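Kollumholm Residents' Help Pages
Home > Kitchens and Bathrooms > Worktops > Care and repair

Dull marks on marble worktop after cleaning – can they be removed without a full repolish?

Posted by Bernetti, June 9, 2018

I should be grateful for advice concerning a marble worktop installed in our kitchen in January. The stone is brown and grey with pale veins and was supplied polished. Several dull patches have appeared beside the sink and one further along, where a cut lemon had been left overnight. They cannot be felt with a fingertip but are plain to see when the light is low.

The supplier recommended a yearly sealer, which was applied when the worktop was fitted. I had understood that sealing would prevent this kind of damage. A local firm has quoted 447 pounds to repolish the entire run, and I wish to know whether the patches can be treated singly before I commit to that sum. The building dates from 1883 and the worktop rests on older cupboards, in case that has any bearing on the matter.

3 replies

Mendes
Member, Stone and Tile section

The marks you describe are etching. Marble contains calcium carbonate, which reacts with acids such as lemon juice, vinegar, wine and many limescale removers. The acid takes away a very thin layer of the polished surface and leaves it dull. A sealer slows the passage of liquids into the stone and so helps against staining, but it offers little protection against etching. Your supplier ought to have made this clear.

Before treating anything, please establish that the marks are etches and that no residue is present. Wash the area with warm water and a few drops of neutral washing-up liquid, rinse twice and dry with a soft cloth. Then look along the surface from a low angle with a lamp at the far end. Residue will usually have shifted or smeared. An etch will be unchanged.

Heavily veined brown stone can hide light etching very well when viewed from above, and the low angle is therefore important.

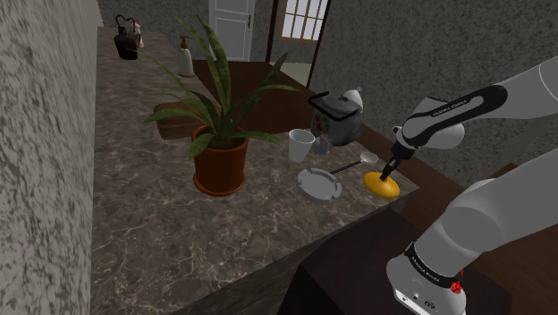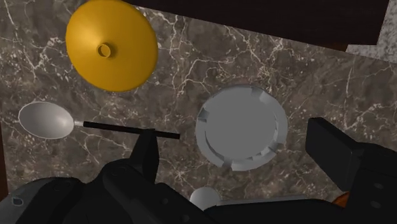
Brown-toned marble worktops with pale veining.

Light etches can generally be treated at home with a marble polishing powder. The usual method is as follows.

Mask off the surrounding area and any nearby metal fittings.
Place a small amount of powder on the mark and add water to form a thin paste.
Rub with a damp white cloth, using firm and even pressure, for the time stated on the packet.
Rinse thoroughly, dry and inspect before repeating.

Try a hidden corner first. Should the mark be rough to the touch, the powder will not be sufficient and the area will need to be honed by a tradesman. The age of the building is of no consequence, provided that the cupboards are level and the worktop is properly supported.

Pruma

Try bicarbonate of soda left on overnight. It worked on mine, although mine is granite.

Mendes

With respect to the reply above, a bicarbonate poultice is intended for drawing out stains. It will not restore a polish, and granite does not behave as marble does. I would add that plant pots should stand in saucers and be lifted from time to time, as water trapped beneath them may leave a ring – these rings are frequently mistaken for etching.

Bernetti

I am obliged to you both. The lamp test showed that all the patches are smooth etches, apart from one near the tap which came away with washing and was evidently limescale. I have ordered a small tub of powder and shall begin with the corner behind the bread bin. The quotation remains open for 30 days, so there is time to decide.

This thread is closed to new replies. Members with a similar enquiry are asked to begin a new thread in the Worktops section.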